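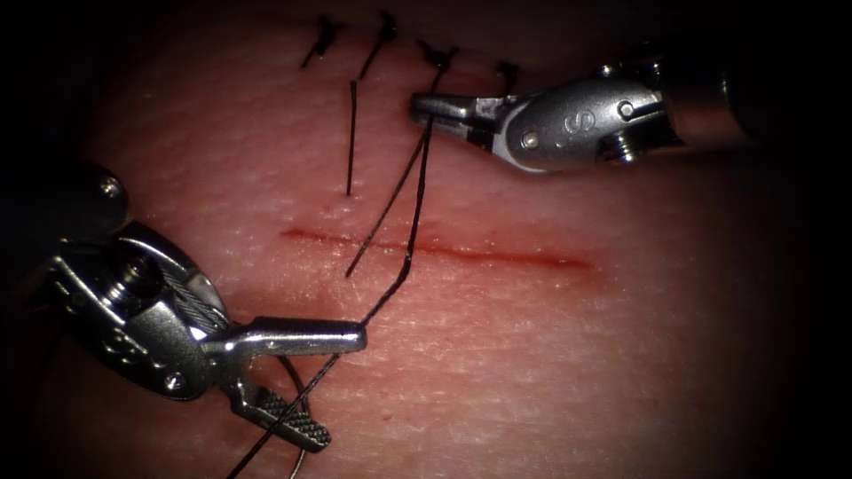
Fixed camera, both instruments on the thread, four knots above.

To: benchbots list
Subject: Re: Slack on the wrist cables

Earlier in November a Boonyarit list member wrote:

> You said the left driver loses jaw position when the thread is
> loaded from below. Is that cable stretch or the pulley bore?
> Also, are you still on the stock Juvow controller? I have two
> of them and neither holds a small closing force.

Pulley bore. I swapped the cable first and the offset stayed the same. Still on the Juvow board, with the current limit moved to 300 and the loop running at its default rate.

What I have changed on the shop build since the last post:

1. Re-tensioned both wrists and checked the zero with the jaws closed. The wrist camera is the better one for judging thread position near the jaws. The shaft blurs out at that distance, but the needle and the loop stay readable.

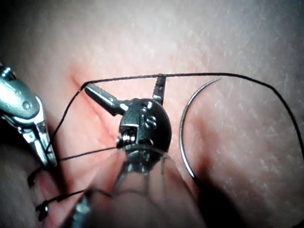

2. Moved thread handoff above the incision. The right grasper holds the thread while the left jaw is repositioned. Handing off below the cut put the left wrist close to its joint limit.

3. Dropped the Allard filter on the jaw encoder. It added lag and hid the backlash I was trying to measure. Raw counts are noisy, but 2,076 per turn is enough for this.

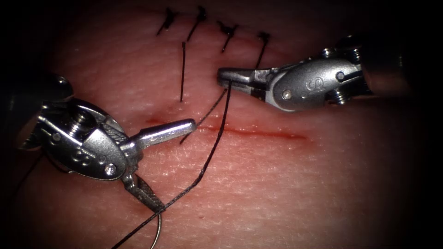 List archive page last modified: November, 4:40 pm

On closing force: the serrated left jaws will take the thread across the teeth or along them. Across is better. Along the teeth I get slip at the low current setting, and raising the limit heats the motor. I have not tried the Jemell inserts and would like to hear from anyone who has. 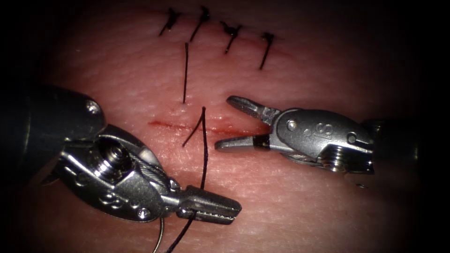
Left jaws closed on the thread, right jaws open.

Still open: backlash on left wrist pitch, and a proper bushing for the pulley. I will post the drawing for the bushing when the bore is measured again.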